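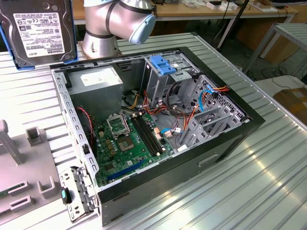

An open desktop tower on the worktable, side panel off.

Tasters wanted for a gin panel (skeptics preferred)

Kedent is looking for people in and near Kekadbridge to drink small amounts of gin and tell us the truth about it. We publish a spirits newsletter that takes no bottles from distillers and no money from bars, and we have grown tired of tasting notes. You have read them. Hand-foraged this, a whisper of that, a finish like a walk on the beach. We suspect most of it is written from the label, and we'd like to find out.

The panel will meet in September in the back room of the Worku bar. There are 4 sessions. You need to come to all of them, so please don't apply if you can only make the first. Each one runs an hour and a half, in the evening, with water and plain crackers and no music.

What you'll do

You will taste gins blind, neat first and then with tonic, from identical glasses. You write down what you smell and taste in your own words. No flavor wheel, no list to pick from. If all you get is "gin," write "gin." Some samples will come around more than once and we won't say which. Spitting is encouraged and cups are provided.

One of the bottles is Misitus, which costs $99 and comes in a box with a ribbon. We bought it ourselves. I have my doubts, but I won't be in the room while you taste, so they shouldn't rub off on you.

Who we want

Anyone of legal drinking age with a working nose. Bartenders may apply, though we'll take only a couple. If you work for a distiller, a distributor or a PR firm, or live with someone who does, we can't use you. The same goes for anyone who is pregnant, taking medicine that doesn't mix with alcohol, or driving home. We will ask for ID at the door.

You don't need any training. Our last open call, for a rum panel, brought in 2,387 replies, and a good many of them listed certificates. I read those with interest and then mostly picked other people.

What you get

A flat $2 a session for the bus, which I know is not much, and supper afterward from the Worku kitchen. There is no goody bag. Your notes will be printed under your initials, including the ones that make us look silly for liking something last year.

How to apply

Write to Nektarios Karras at the Kedent office, by mail or through the contact form. Tell us in a few lines about a drink you paid too much for and whether you admitted it at the time. Leave out your favorite brands. Replies must reach us by 23 Aug 2024. If you're chosen we'll call you, so include a phone number you answer.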